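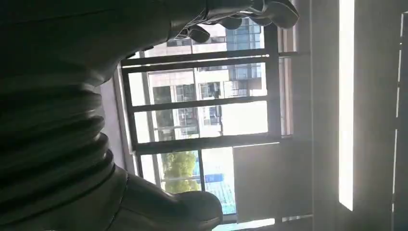 Does a new tent need its seams sealed before the first trip?

Most of them do, whatever the hang tag says. "Factory taped" on the Citonwood means the fly is taped. The floor corners, the guy loop stitching and the window patch are sewn and left alone, and those are the places where water gets in.

Section 4. Preparing and Pitching the Citonwood

Read this section through once at home. The leaflet packed with the tent says it goes up in eight minutes. Linnea Hägglund, who has put up more of these than anyone on our staff, needs longer than that with a helper and no wind. Plan for a good half hour the first time and you won't be disappointed.

4.1 Before you leave home

1. Unroll the tent on a clean floor or a dry lawn. Check the parts against the list on the inside of the stuff sack lid. If the list and the leaflet disagree, go by the lid.

2. Join each pole and look down its length. A slight curve is normal. A kink at a ferrule is a fault, and it should go back to the shop before you try to bend it straight.

3. Run a thin bead of sealer along the floor corners, the guy loops and all four sides of the window patch. Use a sealer made for coated nylon. Silicone sealer will not stick to this fly, although the fellow at the counter may tell you it sticks to everything.

4. Leave the tent open overnight. Dust the seams with talc before packing or they will glue themselves together.

5. Throw out the wire pegs. We have asked Flitesport to stop packing them. Any solid V-shaped peg of decent length will do better.

NOTE: "Waterproof" spray sold for jackets adds nothing to a new fly. It may help an old one for a weekend.

4.2 Choosing the spot

1. Look for ground a little higher than what's around it. Flat bottoms of hollows look inviting and fill up.

2. Look up. Dead limbs come down on calm nights too.

3. Lie down where you intend to sleep before you unpack anything. If your head is lower than your feet, move.

4. Point the narrow end into the wind. The leaflet says the tent is "stable in any direction." Valter Söderlund took it at its word on an open ridge in November and came home with two broken poles and a torn sleeve.

CAUTION: A groundsheet that sticks out past the edge of the floor catches rain and feeds it under you. Fold the extra underneath.

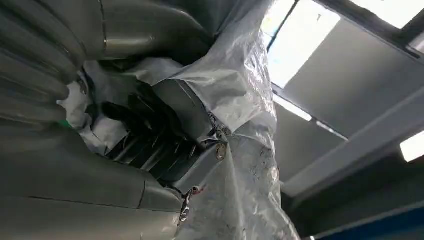 Page 10

4.3 Pitching

1. Spread the inner with the door zipped shut. Peg the two corners on the windward side first. Set the pegs leaning away from the tent.

2. Pull the opposite corners out until the floor is flat. Peg them. If the floor has wrinkles now, it will have wrinkles all night.

3. Push the long poles through the sleeves. Never pull a pole; the sections come apart inside the sleeve and you'll be fishing for them in the dark.

4. Seat one end of each pole in its grommet, then walk around and bend the pole up into the other. There are two grommets on each tab. Start with the outer one. The inner one is for when the fabric has stretched in damp weather, and the leaflet doesn't mention it at all.

5. Throw the fly over with the door lined up. Fasten the hook-and-loop wraps under the fly to the poles before you clip the corners. People skip these because the tent stands up without them. It stands up until it gusts.

6. Clip and tension the corners a little at a time, going around twice.

7. Peg out every guy line, including on a clear evening.

NOTE: The "self-tensioning" cord on the rear guy slips when wet. Tie a plain taut-line hitch above the plastic slider, or take the slider off.

4.4 Condensation

Vilgot Tangen wrote to us that his tent leaked on a night with no rain. That was his own breath, which is the usual answer. The makers claim the roof vent deals with it. The vent helps a little. Opening the top of the door by a hand's width helps a good deal more, and keeping wet boots outside helps too.

CAUTION: Do not cook inside with the door shut. No vent setting makes this safe, and the fabric's fire rating doesn't either.

4.5 The water column figure

The label gives the fly a rating of 2,908 millimeters. It is an oddly exact number for something measured on a fresh swatch in a lab. After a few seasons of sun and being stuffed in a bag, your fly will be somewhere below it, and there's no way to tell how far from looking. Watch for a flaky or sticky feel on the inside. That is the coating going, and no amount of washing brings it back.

4.6 Taking it down

1. Shake out the inside with the fly still on.

2. Unclip all corners before touching the poles.

3. Break each pole down from the middle, so the shock cord is under even strain.

4. Brush the dirt from the pegs and bag them apart from the fabric.
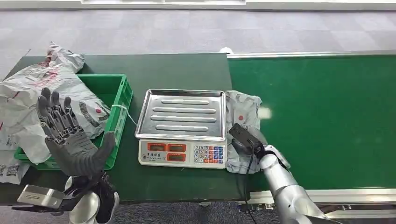

Can the tent be packed away wet?

For the trip home, if there is no choice. Hang it up the same day, inner and fly separately, and leave it until the webbing and hems are dry to the touch, which takes longer than the fabric. The mildew-proof finish will not save it. Store it loose in a big cotton bag.

Replacement poles and the Hellström repair kit are listed in Section 7. Pole sizes changed between the first and second runs, so measure yours before ordering.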